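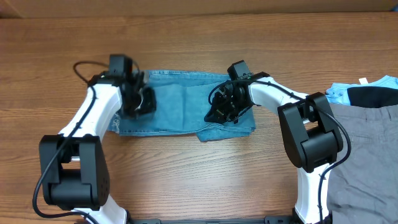

Kerkdale's repair and reuse shop is asking households to hand in worn-out jeans this September, as it starts a new line of bags, aprons and patches made from old denim. The shop, on Fairclough Road, says it will take any size and any shade, with holes, worn knees and broken zips all accepted. Faded blue cloth like the folded piece on the table is the most useful for patches, as it blends in well with jeans that have been through years of washing. Slightly frayed edges do no harm and can be trimmed or left as they are.

Last year's collection brought in 287 pairs over the month. Of those, 89 were good enough to go straight back on the rail and the rest were cut up for cloth. The shop hopes to reach some 2000 patches by the spring, to be sold in packs at £3 each.

Jeans should be washed and fully dry before they are handed in, with the pockets emptied. Belts and braces should be taken off. Stretch denim is welcome but should go in a separate bag, marked on the outside. Children's jeans can go in with the adult sizes. The shop cannot take anything with paint or engine oil on it.

Bags can be left at the side door from 9.30 am until 4 pm. Drop-off points have also been set up at the Pusow launderette and at Flikis, the haberdashery next to the bus station, where the first aprons will go on sale later in the autumn. Sewing sessions for beginners will run in the back room at Fairclough Road once the cutting is finished, and places can be booked at the till.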